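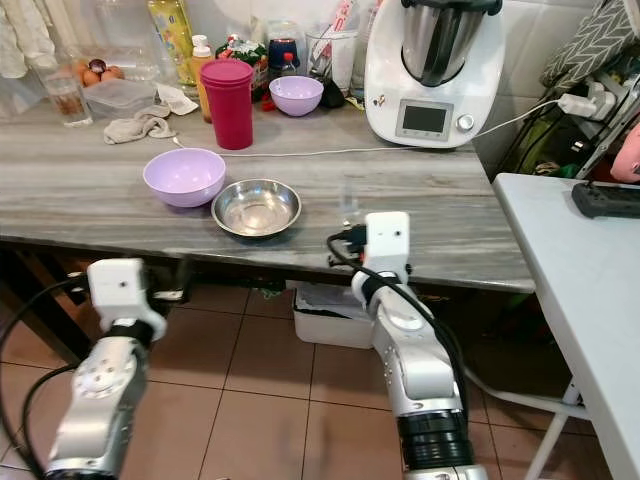
Two arms on kitchen counter, right one loses bowls at the rim. Cable or calibration?

Asked by Vignesh Kandasamy

I am building a two-arm setup at home and I train it to sort bowls and cups on the kitchen counter. The left arm is fine. The right arm goes well to the plastic bowl, but with the steel bowl it closes too high and the rim slips away. In November I did the same task with the same code and I did not have this problem.

What I changed after that: I moved both bases a little closer to the counter, and I put a thicker cable on the right gripper. It runs down along the arm. I calibrated again one time. The wrist encoder should give 2,000 at my zero pose, but on the right side I read 1,936. On the left it is correct. Is the cable pulling the wrist, or did I make the calibration wrong? I do not want to open the joint if it is not necessary.

3 answers

Floarea Onu
Do first the test without the cable. Switch off, support the arm with your hand, unplug the gripper and take the cable off the links. Then power only the arm and send it to zero pose. If the number comes back close to 2,000, the cable is too short between the last two joints. I had this on my own arm and the cure was to leave a loose loop at the elbow and fix it with soft tape. Zip ties were too tight for me, they bit into the cable when the joint turned.
If the number stays the same, calibrate again, but let the motors run 17 minutes before. Mine drift when they are cold.

Cristóbal Retamal
shiny bowl = bad depth. put matte tape on the rim and try

Milagros Jara
I agree with Floarea about the order. The tape can help also, but it does not explain a wrong encoder value. Please check too the bolts of the right base. You moved it, and if the base is turned even a little, the error at the gripper is already some millimeters. A plastic bowl forgives this and a thin steel edge does not.

Comment from Vignesh Kandasamy
Without the cable I read 8 counts from the correct value, so it was mostly the cable. I will make the loop tonight and check the bolts.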